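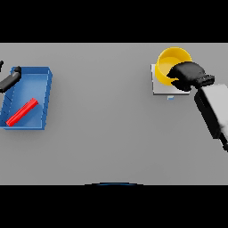

March, simulator, afternoon: Bozkurt fingers against Gredden fingers

Same arms, same Niltance controller, only the finger models are changed. The task is the red rod in the blue tray and the yellow cup on its platform.

The right gripper is on the cup from the side. With the finger and palm over the right part of the rim I don't see much of the cup's right half from above, so I want a second view before I trust the contact values.

Left arm: fingertip at the tray rim. Rod not judged yet.

Contact solver at 29 iterations for both sets. I tried up to 3,741 contact points, too slow for Triltia.

To do: two more runs with Gredden, then the same with softer pads.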